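# Gripper tips for cloth jobs in the kitchen

Towels and dishcloths are my favorite way to compare hand-held grippers. A mug tells you very little, but a floppy cloth shows up every weakness in the jaws! I've been swapping between the Pallow and the Gorard all month, and these are the habits that stuck.

- **Fold the cloth first.** A folded one gives the jaws something to bite. Flat on the counter, you'll mostly chase wrinkles.
- **Come in from above and close slowly.** Let the fabric bunch up into a tuft before you squeeze.
- **Wipe the rubber pads.** Lint kills the grip. I do mine every 100 grabs, and Lewis Haldane lets his go to 500 (his slip, mine don't).
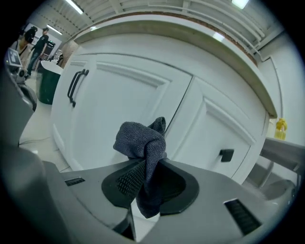
Knits are the most fun by far. They catch on ridged rubber beautifully, so try one before you move up to slick tea towels or anything starched. If a fold hangs down, leave it alone and lift anyway, then see whether it swings into the camera's view on the way to the drawer. On the Breathnach wrist camera it swings in a lot, and tilting the mount a notch cured most of it for me.

Keep a tally on the fridge, too. My Gorard sheet is up to 785 grabs with 244 drops, nearly all of them from the week I had the closing force set too low. I'd love to see numbers from anyone running the Drovanden controller with the soft pads!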